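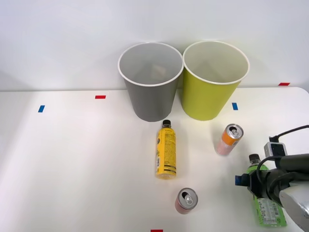
Stastari Contemporary has opened entries for its works-on-paper and small sculpture exhibition, which will be held in the main gallery and the adjoining project room next March. The exhibition accepts drawing, printmaking, collage, artist's books and free-standing sculpture. Found and manufactured objects are eligible as sculpture, whether altered or not. A pair of waste bins set side by side on a white tabletop, one gray and one yellow-green, would be assessed on the same terms as a cast bronze, and the entry form asks for the same details: title, year, materials, dimensions and installation instructions. Colour is to be recorded in plain words, without manufacturer's codes.

Entries close at 5 p.m. on June 15, 2022. The exhibition will include up to 50 works. Each artist may enter 2 works, and a work in several parts counts as one entry if it is shown and sold as a single piece.

Works on paper must not exceed 80 centimetres on the longest side, including the frame. Unframed works will be hung with magnets or shown flat under acrylic, at the gallery's discretion. Sculpture must fit on a standard plinth and must be stable without fixings. Works that contain food, soil, live plants or liquids in unsealed vessels cannot be accepted under the gallery's conservation policy. 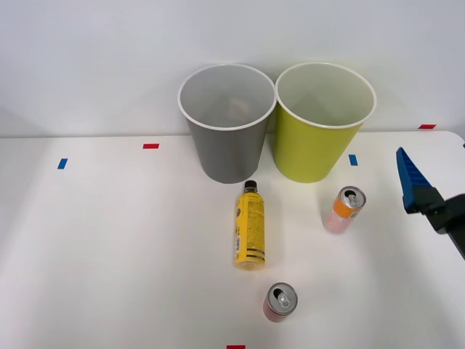

Selection will take place in two stages. The first is made from digital files submitted through the Umlow entry portal. Files should be in JPEG format, at 300 dots per inch, with no watermark or signature added. Sculpture entries require one view from the front and one from the side. Artists who pass the first stage will be asked to deliver the work for viewing in person, and final selection will be made from the delivered works only.

The Benitix Prize, an acquisition award, will be given to one work from the exhibition. The selected work enters the gallery's permanent collection. The Dhillon Award for Printmaking is open to relief, intaglio, lithographic and screen-based work in editions or as unique impressions. Digital prints are eligible for the exhibition but not for this award.

Accepted works are insured by the gallery from receipt until collection. Transport in both directions is the responsibility of the artist. Packing materials will be stored and reused for return, and should be labelled with the artist's name and the title of the work.

The full conditions of entry and a floor plan of both rooms are available from the gallery's front desk and through the Umlow portal.

Media inquiries: Stastari Contemporary, Communications Office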